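Local News Coverage Monitoring, Progress Report to the Baudry Fund
Prepared by Clémence Maillard

We logged 3,112 evening news segments in this period, from nine stations. Of those, 683 dealt with public meetings, strikes or street protests. Coding is finished for seven stations. The other two, Cedari and Zosix, sent their May recordings late and we are still working through them.

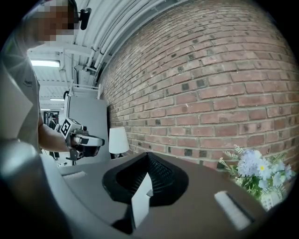 Spending is on budget except for transcription, where the Fakulow contract ran over by 18 hours. We moved money from travel to cover it.

Two coders disagreed often on what counts as live coverage - the definition has been rewritten and the early segments will be checked again. The draft tables go to your office on Tuesday.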